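Sourdough Starter by Mail: Your Questions

Last updated 2020-11-23

I'm Hemi, I bake out of my kitchen, and I mail dried starter to anyone who asks nicely and pays the postage. These are the things people write to me about the most. If yours isn't on the list, drop me a line!

What's in the envelope?

A little bag of dried flakes and a folded sheet of instructions. The starter is called Bollano, after the street where I first got it going, and it has been fed on plain white flour and rye ever since.

How long does it take to wake up?

Mine usually gets lively on day four or five, but a cold kitchen can drag that out to 11 days. Please don't throw it away on day three! It goes quiet right around then and everybody panics (I did too, my first time).

Can I use tap water?

Sure, I do. If yours smells like a swimming pool, leave a jug of it out overnight first.

Do I have to feed it every day?

Only while it's getting started. After that mine lives in the fridge and gets fed once a week, or whenever I remember.

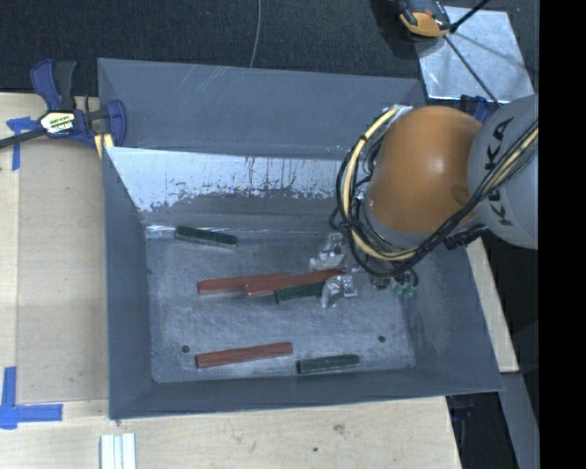
My friend Iolo Pumphrey once left his for 2 months behind the pickles and it still came back after a few feeds. It had a layer of gray liquid on top, which he poured off, and it smelled like nail polish remover for a while. If you ever see pink or orange streaks or fuzzy mold, though, that one goes in the trash and you write to me for another.

What flour should I buy?

Whatever you can find, as long as it isn't bleached. Whole wheat makes things move faster, so I throw in a spoonful if the jar looks sleepy.

Why is my loaf flat?

Most likely the starter wasn't ready. Wait until it doubles after a feed before you bake with it. The other usual thing is dough that sat out too long and ran out of puff.

When do you mail things out?

Once a week, and I take a break for the second half of December. Orders that come in during the break go out in the first batch after New Year's.

Do you ship outside the US?

Not right now, sorry. The customs forms beat me.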